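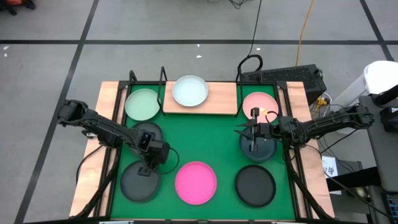

Rule Nine

The rules at Skasmont hung on a nail by the door, and by the spring I came there they had grown to four sheets, front and back. Rule One was about keeping your hands out of the reach of the arms while they had power, and I never heard anyone argue with that. Rule Nine was the one we argued over. It said: Before each run, say out loud what you are about to ask for.

I felt so foolish, those first weeks, standing beside the green mat with its plates set out and telling two black arms, which had no ears at all, "The pink one to the shelf, please." (The please was mine. It wasn't in the rule.) The older hands mumbled theirs the way people mumble grace, and wrote the run number in the book, and pressed the key.

Then came run 3,146. I was tired and wanted my supper, and I opened my mouth and said, "The gray one to the shelf," and stood there with my finger over the key, looking at the gray ones. There was the charcoal in front, and another gray under the left arm, and that slate color on the right that my mother would have called teal and my aunt would have called gray until her dying day. Which had I meant? I had no idea, and I had very nearly asked for it anyway.

So I sat down on the step with a pencil and gave every plate a name of its own, and that went up as Rule Ten, in my bad handwriting. Someone added Surkerora's old rule about stopping when you're hungry. We did about 200 more runs before the summer, and I said please before every one of them, and by the end I could hear the others saying it too.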